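Reusable Container Pilot, Brurndale Depot
Progress report to the Espinoza Fund
May 17, 2026

1. Status

The pilot replaces single-use cardboard with returnable plastic containers on the produce route between the Brurndale depot and the shops it supplies. Delport manages the pool and the wash contract. The work is on schedule except for the return-rate target, covered in section 3.

The pool stands at 1,361 containers. Deliveries in the new containers began in February, and 45 shops now receive at least part of their order this way. Ten of these were added in the current period.

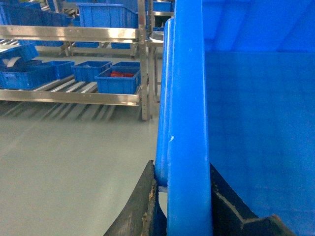
Each container is logged out at dispatch and logged in on return. The stock ledger was moved from a shared spreadsheet to Zostik during the period. Both records were kept in parallel until the balances matched, and the spreadsheet has been closed.

2. Washing and inspection

Containers are washed after every trip. The wash contractor changed its detergent at our request after shops reported a residual odor. No further complaints have been logged.

Inspection at intake covers rim damage, cracks in the floor and label residue. Label residue remains the most common cause of rejection. A weaker adhesive is on trial with two shops; it releases in the wash but has lifted early in cold storage, so it is not ready for general use.
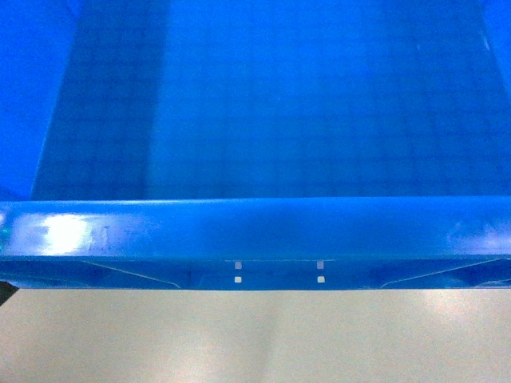 Figure 1. Blue plastic bin, interior empty.

3. Returns

Average time from dispatch to return is around 8 days. The grant agreement assumes a shorter cycle. The delay sits mainly with smaller shops, which hold containers until a full stack is ready for pickup. Mixed pickups, in which a driver accepts any quantity, will be tested on the northern loop next period.

A deposit was considered and deferred. Shops already carry a deposit on pallets and objected to a second one.

4. Site and safety

The depot traffic plan was revised to separate incoming returns from outgoing loads. Floor markings are still to be repainted. No injuries were recorded. 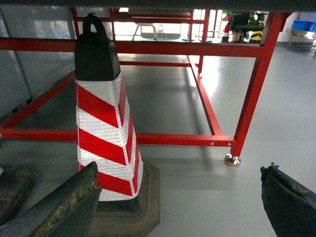
Figure 2. Traffic cone with red and white reflective stripes.

5. Spending and next period

Spending is within budget on all lines except transport, where fuel costs were higher than planned. We request approval to move the unspent training allowance to transport. Planned work: mixed pickups, a second adhesive trial and a full count of the pool.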